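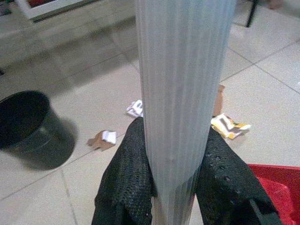

**Ticket 2253 — Floor sweep, tiled area**

Opened: 8 September 2026
Reported by: Kamlesh Tiwari
Site: Hotine
Priority: low

**Issue**
Small debris on the cream tiles near the black plastic flowerpot. Grit collects along the grout lines and gets walked into the Sternik store.

**Log**

1. Checked the dustpan lip on a bare tile. It sits flat at the center and lifts up to 2 mm at one corner. Fine grit passes under the raised corner.
2. Moved the sweeping line so the pan lies across a whole tile, clear of the grout. Less grit left behind.
3. Swept toward the center of the floor first, pan second. Cardboard and packaging go by hand — they block the pan and push the small pieces back out. 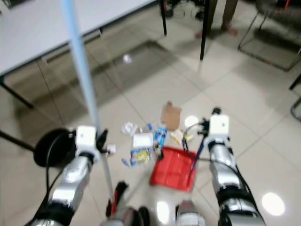 4. Long strokes scatter light pieces on the glossy surface. Short strokes with the bristles kept down work better.
5. Pulled the spare pan from the Matis cabinet. Same lift at the same corner, so swapping pans does not help.

**Cause**
Warped lip on the pan, made worse by the grout joints.

**Action**
- Replacement pan with a rubber lip requested through Bråten, order line 12.
- Until it arrives, sweep in short strokes and finish with a damp cloth.
- Lift the flowerpot before sweeping. Do not drag it.
- Flatten cardboard and put it in bin 11.

**Status**
Open, waiting on part. Recheck in November if the order has not moved.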